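Minutes – Prulness Room, Table and Tools Meeting
Monday, 22nd March

Present: Merle Te Moana (chair), Eleri Phillips, Shih-chieh Yau, Manon Campbell (minutes)
Apologies: Fidel Salinas

1. Minutes of the last meeting
Agreed with one change. Under item 4, "Mathias order" should read "Hoter order". Manon to correct the shared copy.

2. Blue holder
Shih-chieh reported that the blue holder is back on the table after the October repair. Merle asked whether the old drawing still matches it. Shih-chieh said the drawing leaves out one of the standoffs and he will redo it. Eleri would like the orange edge kept on any new version, as it is easy to find against the white paper.
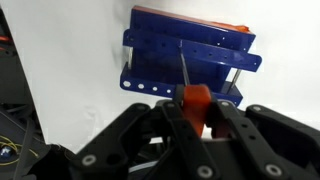 There was some talk of a second holder for the Mathias room. Merle is in favor if the parts can come out of this quarter's budget. Shih-chieh thought the plates could be cut in-house but the rods would have to be bought. No decision until Fidel has seen the price from Zerko.
Action: Shih-chieh – new drawing. Fidel – price for plates and rods.

3. Knives and pans
Eleri asked that the orange-handled knife go back in the drawer at the end of the day, blade to the back. It has been left out on the table 2 times this month. Manon asked if a blade cover could be bought. Merle agreed, provided it fits the drawer as it is now.

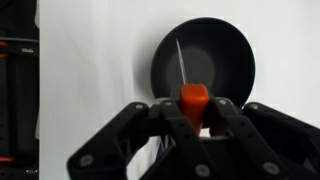 Item 3: orange-handled knife, with the round black pan behind.

The pan stays with the kitchen items and is not to be used for holding screws. Eleri will put a note in the drawer.
Action: Eleri – blade cover and note.

4. Bowl and table paper
The present roll of white paper is nearly finished. Manon has a quote from Hoter for a 200 foot roll and will place the order this week. Merle said that sheets should be changed when the corners start to curl, and asked that people stop laying new paper over old. Shih-chieh said he prefers a double layer near the holder – it slides less. Left as it is for now, to be looked at again next time.
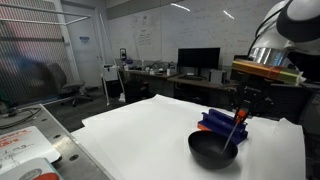 Item 4: black bowl on the table paper, blue holder behind it.

Eleri noted that handwritten sheets are still being left on the metal workbench. Anything that needs keeping should go in the folder by the end of the day. Cables on the left side of the table were also raised. Shih-chieh will tie them up.
Action: Manon – paper order. Shih-chieh – cables.

5. Rest of the room
The office chair stays where it is. Manon asked who uses the small table with the green cloth. Eleri does, mostly for sorting, and would like to keep it. The white rack may be moved closer to the wall if it does not block the door. Merle and Eleri to measure before anything is shifted.

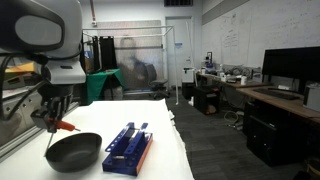

6. Any other business
Manon asked for a fresh pack of red pens. Agreed.
Shih-chieh is away for the first part of next week. Questions about the holder should go to Fidel.

7. Next meeting
Date to be sent round by Manon once Fidel is back. Same room. The meeting closed at 2.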